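Subject: Re: [vundunwood-players] Save files after the May update

> After the update my save from Cotiria will not load any more. The game stops at the loading picture and the music continues. Did anyone else get this? I have 28 hours in it and I don't want to start again.

Hello,

I had the same problem with two of my saves. In my case the reason was the inventory. The new version allows only 500 items in the storage house, and my save had more than this.

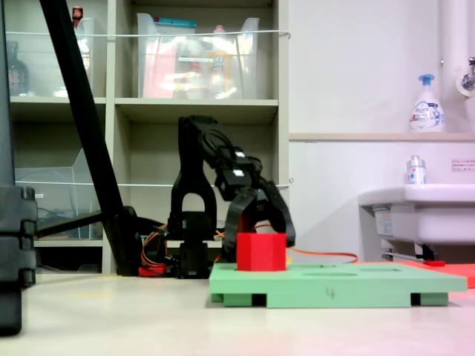

What helped me:

1. Go back to the older version (in Lemma, open the game settings and choose **previous**).
2. Load the save and sell or drop items until you are under the limit.
3. Save in a *new* slot, then update again.

Please make a copy of the save folder before you try it. I did not, and I lost slot 6.

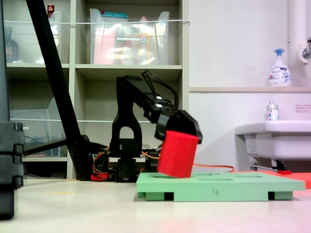
The second save was still broken after this. There I had to leave the Cotiria map first and save in the harbor. I don't understand why it matters, but it loads now.

I wrote to Vekitz and they answered that a fix is planned. They gave no date.

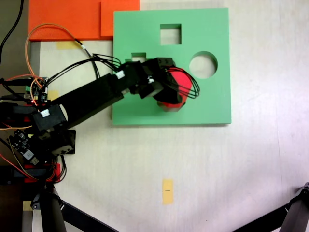
If it still stops for you, please send your log to the list, only the last 22 lines. The complete file is too big and the list will refuse it.

Best regards,
list member from the Linux side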